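2018-03-18, Sunday, long one

Shop was quiet so I had the back bench at Rallari to myself from lunch on. Kettle works again, by the way. Whoever fixed it, thank you!

Plan for the day was to get the wrist view going in the simulator before I drill any holes in the real arm mount. Everything is in the Gurkurby folder on the shared drive (the "sim" one, please don't touch "sim_old", I still need to pull the joint limits out of it).

## Where I left off

Last time the arm loaded but fell through the table, which was fun to watch exactly once. The table had a nice picture on it and no collision shape at all. I put a plain box under it, same size as the top, and now the arm stands where I put it. I also swapped the gray checker for the wood texture from the Vilela pack. It's a bit soft when you get close, and I can live with that for now.

Then the arm shook. Not a lot, just a nervous little buzz at the wrist that got worse the longer I left it alone. Tried halving the time step (less buzz, fan on the laptop went crazy), put it back, tried more damping on the last joint, and that did most of it. After that I found I had the gripper mass in grams and everything else in kilograms. So the poor wrist was trying to hold up something the weight of a small car. Fixed the units, took the extra damping back out, and it sits still now. Two hours for that. I'm writing it down so the next person checks units first, and the next person is probably me.

## Wrist camera

The idea, for anybody reading who wasn't there when I was waving my hands about it: the camera rides on the back of the gripper and looks out past the fingers, so the arm can line itself up on a part with no overhead camera at all. We don't have anywhere to hang an overhead one at Rallari anyway, not with the lights where they are. And I want to do this at home later, where the ceiling is even worse.

First try, the camera was inside the housing and all I got was black. Second try I had it rotated a quarter turn and spent a while tilting my head at the monitor. Then I moved it back and up in small steps until I could see fingers on both sides, and left the field of view alone the whole time (I kept wanting to mess with it, but changing both at once is how I lost an evening last August).

Saved this one with the fingers open, nothing on the table. You get the left and right fingers out at the sides with clear wood between them, and a stubby middle one poking up over the silver panel. The housing takes up nearly the full width at the bottom, more than I'd like, but the part I care about is the open space between the fingers and I can see all of that.

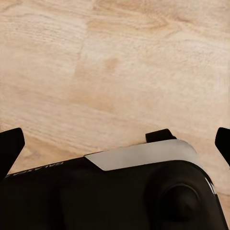

## Stuff that's still wrong

- The light is too even. There's hardly a shadow anywhere on the wood, and the real bench has that one window that throws a stripe across everything after three o'clock. I want at least one hard light in there before I trust anything the detector tells me.
- Gripper texture has lettering on it that reads mirrored or upside down from the camera. Could be the way the skin is wrapped, could just be the viewing angle. It makes no difference to the arm, but it bugs me, so I'll look at the model from the front next time.
- The camera pose is hand-tuned. I need to turn it into real numbers relative to the flange and put them in the config file, because right now they live in a sticky note on my monitor.
- Wood grain might fool the edge finder. There's a darker blotch in it a bit past the middle of the top, and a swirly knot sort of thing higher up. A real board has those too, so I'm leaving them in, but the first test should be "find nothing on a bare table". If it reports a part there, I know what I'm dealing with.

## Bracket for the real one

Sketched a bracket while the sim was loading. Two bolts into the back of the wrist plate, a bend, and a slot so the camera can slide a little. I drew it with the camera lens 100 mm behind the fingertips, measured along the tool axis, and then remembered the cable. The connector sticks straight out the back and will hit the forearm when the wrist folds all the way up. Options are a right-angle connector (there might be one in the Drurham box under the stairs, the one with all the mystery cables) or a software limit on the wrist. I'd rather find the connector. A limit is easy to set and easy to forget about, and I know myself.

Printing it in the gray filament, there's still plenty on the spool. If somebody needs the printer this week just bump me, it's not urgent.

## Quick run before packing up

Did one blind run in the sim: open, move down, close on nothing, open, back up, over and over while I swept the floor. It got to 267 loops before I stopped it, and the wrist hadn't started buzzing again. Loop 157 logged a joint warning and I have no clue why, everything before and after it looks the same. I kept the log. My guess is the laptop went off to do an update and the timing slipped, but I should look at the timestamps before I go blaming the laptop.

## Next time

1. Hard light, from the window side.
2. Camera numbers into the config, sticky note in the trash.
3. Bare table test, then drop in a single block and see if it gets found.
4. Dig through the Drurham box.
5. Look at loop 157 – properly this time, with coffee.

Left the laptop charger on the back bench. I'll pick it up Tuesday.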